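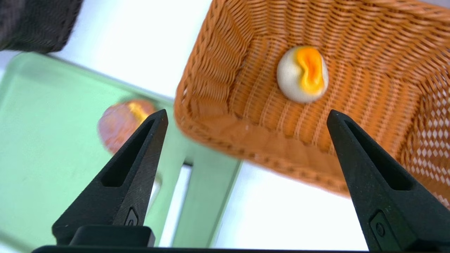
Wrist view, ball in basket. Both fingertips are in shot at this opening width.

sturley-wristview

Sturley is the perception and grasp planning package we use for picking small round objects out of open containers with a two-finger gripper. It takes wrist camera frames and joint states, and gives back a ranked list of grasp poses. It was written at the Cirnuvbridge lab and is shared with the group at Distton, who keep their own branch for a different arm.

What is in the repository

core/ has the detector, the rim finder and the grasp ranker.
drivers/ has the camera and gripper wrappers. Only the Kristiansen gripper wrapper is kept up to date.
tools/ has the replay viewer, the mask editor and the calibration script.
data/ has the index files. The recordings themselves are on the lab store and have to be fetched with tools/fetch.

How it works

Each incoming frame goes through a fixed mask that removes the fingers and the gripper body. The mask is looked up from the current finger opening, so it has to be rebuilt if the fingers are swapped or the camera bracket is moved. Old scratched fingers do not need a new mask.

The detector then looks for round objects and for container rims. A woven basket is harder than a tray because light comes through the gaps in the weave, and early versions reported the holes as small objects. The rim finder now runs first, and anything on a wall region is dropped before ranking. Balls with a two-colour pattern used to be split into two detections. Setting merge_touching to true fixes this and is the default.

The ranker scores each grasp on finger clearance to the rim, approach angle and distance from the image centre. Objects in a second container are kept in the list but marked as background unless you name that container in the task file.

Data

The current release has 197 recordings, all of tabletop picks with baskets and trays on a white surface. 80 are held back for testing. Please do not tune on these. Each recording has the wrist video, joint states, gripper opening and a task file. Labels are outlines for the target object and the nearest rim. Objects which are out of focus are labelled if a person could still trace the edge, and otherwise flagged as soft.

Results

On the test recordings the first-ranked grasp was judged usable in 86 per cent of cases. Most of the misses are objects lying close to a wall, where the ranker picks an approach that would put a finger through the rim. Pale balls on pale surfaces are the next largest group.

Running it

Install with the setup script, then run tools/calibrate with the gripper empty and the arm at its home pose. After that, tools/replay takes a recording name and shows the detections over the video. For live use, start the driver first and wait for the ready line before starting the planner. Starting them the other way round leaves the planner with a stale opening value and the mask will be wrong.

Known problems

The near rim blurs when the camera is close, and the rim finder can lose it for a few frames. We hold the last good estimate for 2 seconds.
Translucent trays sometimes come back with no floor. Set floor_from_rim in the task file.
Dark fabric next to a container can be read as part of the gripper if the mask is out of date.
The mask editor crashes on very long recordings. Split them first.

Changes since November

Rim finder moved ahead of object detection.
Task files can name more than one container.
Removed the old depth fallback.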